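Equipment budgeting for robotic bin-picking cells

Procurement planning for small robotic picking cells

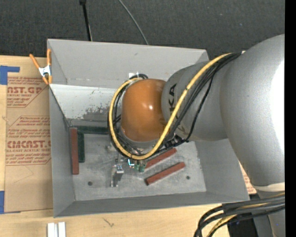

What does a buyer pay for besides the robot arm?

The arm is one line in the budget. The remaining lines cover the gripper and its fingertips, cabling, bins and fixtures, the table or base, safety equipment, software, installation, training and spare parts.

A bin-picking cell is a workstation in which a robot arm lifts parts out of an open container. Planning for one usually starts with the parts, as their size, weight and finish set the choice of gripper, and the gripper in turn sets the load the arm must carry.

Cost categories

Budgets are commonly split into capital and running costs. Capital costs include the arm, its controller, the end effector and any sensors. Running costs include fingertips, cables, software renewals and technician hours. Bins can be placed under either heading, depending on the accounting rules of the buyer.

Cables are often underestimated. Power and signal lines routed along the outside of an arm bend with every joint movement and are treated as wear items. A planner should price one full replacement set at the time of purchase and record the part numbers — including connectors, which may have long lead times.

Trial stage

Many buyers run a tabletop trial before ordering production fixtures. Simple blocks stand in for the final parts, and clamps and tape are accepted in place of machined mounts. Trial hardware is normally charged to a separate budget line and is not carried over into the asset register.

In the Setance trial, planned by Şükran Tokgöz for the packaging firm Farnimier, the bench stage was limited to 145 staff hours. The quotation from the integrator, Grewal, listed 94 items, of which the arm and controller made up 2. Fixtures and cable sets were quoted separately in May after the first version of the budget was found to omit them.

Lease or purchase

Leasing lowers the first payment but may restrict changes to the arm, such as added brackets or outside cable runs. Purchase suits cells that will be rebuilt often. Used arms are cheaper, though the buyer should ask for the hours on the controller and a record of joint repairs. The used unit offered to Farnimier by the dealer Udance showed 2271 operating hours and was declined for lack of service papers.

Reserve

A reserve is held for items that cannot be priced before the trial ends, mainly fingertip redesign and changes to bin shape. Sloped bin walls, for example, can limit how close a gripper comes to parts lying against the side — a problem that may call for longer fingers or a different container.

See also: End effector; Machine tending; Total cost of ownership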